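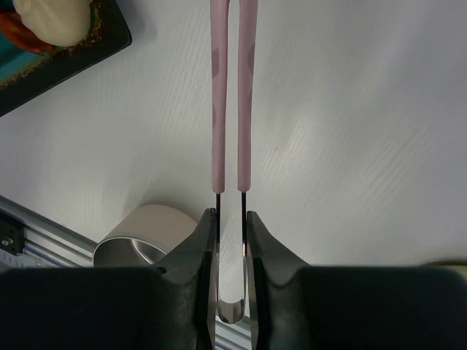

Fig. 4. Tongs with pale pink silicone grips, spring bend pointing down

4. Kitchen tongs (article 728)

This section is for the kitchen tongs in the Clultach utensil set by Trorkeck. If you bought the tongs alone, without the set, the same section is valid for you. For the ladle and the turner please read section 5.

4.1 Names of the parts

In this section we use the following names.

Arms: the two long parallel parts of the tongs.
Grips: the silicone sleeves on the arms. They are in pale pink.
Bare metal part: the part of each arm between the end of the grip and the spring bend.
Spring bend: the rounded bend in the shape of a U, where the two arms come together. It is the joint of the tongs. It has no screw and no pin.
Tips: the open end of the tongs, which takes the food.

Note: In older leaflets the spring bend is called "the head". It is the same part.

4.2 Before the first use

1. Take the tongs out of the carton. Remove the paper band from the arms. Do not cut the band with a knife, you can scratch the silicone. Pull it with the fingers, it will tear.
2. Look inside the spring bend. A small piece of protective foam can be left there from the packing. Take it out.
3. Wash the tongs in warm water with a little dish soap. Use a soft sponge.
4. Rinse well, also inside the spring bend and at the lower end of each grip, where the silicone stops and the metal begins.
5. Dry with a towel. Then leave the tongs to stand in the air for one hour before you put them in a drawer.

Note: New silicone can have a light smell. This is normal. If the smell stays after the first wash, put the tongs in warm water with one spoon of baking soda overnight and rinse again in the morning.

4.3 Checking the arms

Do this check before the first use, and again if the tongs have fallen on the floor.

1. Hold the tongs with the spring bend pointing down, as shown in Fig. 4, and do not press the arms.
2. Look at the space between the two grips. It must be even along the length which you can see.
3. Press the arms together slowly until the tips meet. The tips must meet flat. One tip must not slide over the other one.
4. Let the arms go. They must open again by themselves.

If the arms do not open again, or if the tips cross, please see 4.8.

Caution: Do not try to correct a bent arm with pliers. The metal at the spring bend is under tension and can crack. A cracked spring bend has a sharp edge.

4.4 Holding the tongs

1. Place the spring bend in the hollow of your hand, between the thumb and the first finger.
2. Put the thumb on one grip and the first two fingers on the other grip. The other fingers stay relaxed.
3. Press with the thumb and the fingers at the same time. It is enough to press lightly. Strong pressing does not hold the food better and it makes the hand tired.

The tongs can be used with the right hand and with the left hand. There is no upper side and no lower side.

If you have a small hand, you can move the fingers closer to the spring bend. The tips will then open less wide, but the movement is easier. If you have a large hand, move the fingers a little further toward the tips, and watch the distance to the hot pan.

Caution: Do not hold the tongs by the bare metal part when they were lying on or near a hot pan. The metal takes the heat quickly and it gives no sign that it is hot. Always take the tongs by the grips.

4.5 Using the tongs at the stove

1. Have a plate or a spoon rest ready next to the stove before you begin.
2. Open the tongs over the food, lower the tips and close them at the thickest place of the food.
3. Lift a little and wait a moment, so the fat can drip back into the pan.
4. Turn or move the food. Put it down before you open the tongs.
5. Lay the tongs on the plate or the spoon rest. Do not leave them in the pan, also not for a short time.

Soft food such as fish or cooked vegetables should be taken with the tips almost flat against the pan. If you take it from above it will break.

For spaghetti and other long pasta, close the tongs only half, turn the hand one time and then lift. If too much comes up, open the tips a little and let a part fall back.

For salad you can use the tongs cold in the same way. Please wash them between raw meat and salad. It is best to keep a second pair for this, and the Cheema tongs in the smaller size are suitable. They are 9 inches long.

Caution: The silicone must not touch an open flame, a glowing heating coil or the wall of a hot oven. It will not drip, but it will become brown and hard, and after this it does not go back.

Caution: Keep children away when you use the tongs with hot oil. If a piece of food slips out of the tips and falls back, the oil will splash. Wear long sleeves.

Note: For the grill we recommend the long Geltico tongs, 14 inches, which have no silicone. The tongs in this section are too short for a grill with high flames.

4.6 Cleaning

After each use:

1. Let the tongs become cool.
2. Wipe off the fat with kitchen paper, first the bare metal part and then the silicone.
3. Wash with warm water and dish soap. Move the sponge in the direction of the arm. Do not rub across the lower end of the grip, you can lift the edge of the silicone over time.
4. Clean the inside of the spring bend with a bottle brush or with the corner of a cloth. Sauce likes to collect there.
5. Rinse and dry.

In the dishwasher:

1. Put the tongs in the upper basket, lying on the side.
2. Open the arms a little around one of the pins of the basket, so that water can come between them.
3. When the program is finished, take the tongs out and shake them over the sink. Some water stays in the spring bend.
4. Dry the spring bend with a towel. If you leave the water there, you will have white spots on the metal.

White spots: Mix one part of white vinegar and three parts of water. Wipe the metal with this, wait five minutes, rinse. Do not leave the silicone in vinegar overnight.

Color on the silicone: Tomato sauce, curry and turmeric can color the pale pink grips. Make a paste from baking soda and water, put it on the place and let it work for half an hour. Then wash. A weak color can stay. It does not change the use of the tongs.

Caution: Do not use steel wool, scouring powder or oven cleaner. Do not use bleach on the silicone.

4.7 Storage

You can keep the tongs in a drawer, in a utensil jar or on a hook.

In a drawer: Lay them flat, on one arm. Do not push them closed under other heavy utensils. If the arms are pressed together for months, the spring bend becomes weak and the tongs will open less.

In a jar: Put them in with the spring bend down. Choose a jar that is heavy enough and does not tip over when you take out the tongs. Please look from time to time if there is water at the bottom of the jar.

On a hook: Hang them by the spring bend. The hook must be thin enough to go between the arms without forcing them apart.

Note: Do not store the tongs next to open knives. A small cut in the silicone becomes longer with every wash.

4.8 If something is not right

The arms do not open by themselves.
Look for dried food in the spring bend. Soak the bend in warm water for ten minutes and clean it with a brush. If the arms still stay closed, the spring bend is tired and the tongs must be replaced.

The tips cross when I close the tongs.
One arm is bent, in most cases from a fall or from lifting something too heavy. Do not bend it back. Stop using the tongs.

The grip turns or slides on the arm.
Fat has come under the silicone. Wash the tongs in hot water with soap and press the water out from under the grip with the thumb, always in the direction of its lower end. Let it dry for one full day. If the grip moves again after this, please order the spare grips, part number 940. They are sold only as a pair.

The silicone is sticky.
This is old oil, which cannot be seen. Wash two times with warm water and soap, then dust with a little corn starch, rub with the hand and rinse.

The silicone has a crack or a cut.
Do not use the tongs with food. Small pieces can come off. Order the spare grips or replace the tongs.

There are brown points on the metal.
In most cases these come from other metal in the dishwasher. Rub with a soft cloth and a little baking soda. Dry the tongs by hand after the next washes.

4.9 Disposal

Pull the grips off the arms, if this is possible by hand. The metal goes to scrap metal and the silicone goes to the household garbage. Please do not cut the spring bend into pieces. When it is cut under tension, the arms can jump apart.

For spare parts please keep the carton, the article number is printed on the bottom flap. Continue with section 5, Ladle and turner.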